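# Valtholm Book Fair: was it worth the train fare?

I'd been told for years that I ought to go to Valtholm. Every reading blogger I follow comes back from it glowing, with a tote bag on each shoulder and a stack of advance copies they will never get through. I don't trust glowing. So this year I bought a day ticket with my own money, took the early train and kept my receipts.

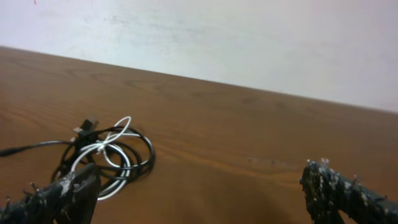
Doors were meant to open at nine. They opened at twenty past, by which time the queue had gone round the side of the hall and people had started reading standing up. The programme promised 107 exhibitors. I'm sure that many had paid for a pitch, but a fair few were sharing tables, and one long row near the toilets was greetings cards and scented candles with book quotes on the labels. I have nothing against candles. I do mind paying to walk past them.

**The publishers**

Forko had the biggest stand, as they do everywhere now, and the least to say. Their whole display was given over to one fantasy series, book four of which is out in May. You could have your photo taken in a cardboard doorway. You could not look at book four. I asked the girl on the desk what else they were publishing in spring and she gave me a postcard with the cardboard doorway on it.

Cluvano were better. They do translated crime, mostly, and short novels that other people have turned down, and the two people on the table had read everything on it. I know because I tested them. I asked which one they would leave behind if the building was on fire and got a straight reply, with reasons, which I won't repeat as the author was signing ten feet away. I bought two and have started one. It's about a piano tuner who may or may not have seen a drowning, and so far I like the piano tuner more than the plot.

**The talks**

I went to three. The first was a panel called "Whose Shelf Is It Anyway?", about schools taking novels off their library shelves after complaints from parents. This was the one I'd really come for. It's a subject I care about, and it was handled with oven gloves. The chair kept saying "both sides" and then running out of time before reaching either of them. The only person who said anything I wrote down was Marisol Mercado, a school librarian, who told us she'd had a form land on her desk about a book the parent had not opened. She asked him to read it first. He took it home, and it came back eight months later with the corner of page twelve turned down. She put it back on the shelf. More of her and less of the chair, please.

The second was Obed Aryee reading from his new one, *The Salt Ledger*. I went in with my arms folded. The cover has three quotes on it calling it "unputdownable", and I put his last book down twice and lost it once. But he reads well. He did the scene where the two brothers divide up their mother's kitchen, and he did it flat and quiet — no voices, no acting — and the room went still. Then came the questions. A man asked a question that was the plot of his own novel. Aryee was kinder about it than I would have been.

I'll be reviewing the book properly when I've finished it. It is 352 pages and I'm told the middle sags, so we'll see.

The third talk was on "building your reading brand" and I left after ten minutes.

**The Hajdu Room**

This is the bit people rave about: a side hall done up for readers to swap books, named after the Hajdu bookshop that used to stand across the road. The organisers claim 2000 books change hands there over the weekend. Perhaps they do. When I went in after lunch it was mostly diet books and the second parts of trilogies. I left a thriller I didn't care for and took an old school story with somebody's bus ticket still in it. That was my favourite thing of the whole day, and it's got very little to do with the fair.

**Food, seats and other moans**

The café ran out of sandwiches by one. There were almost no chairs outside the talk rooms, so people sat along the skirting boards with their coats on. Signs to the upper floor pointed at a locked door until somebody turned one of them round. The announcements can't be made out from anywhere except directly under the speaker — take the paper programme and a watch.

**Would I go again?**

For Cluvano's table and for Mercado, yes, but I could have had both without the other nine tenths. The weekend ticket is poor value and I can't think what you'd do with the second day. If you go for the free advance copies, be warned that Forko's were gone in the first half hour, and I saw people walking off with four of the same one.

The piano tuner review is next, then *The Salt Ledger*. If you've read either, leave me a comment, but no endings.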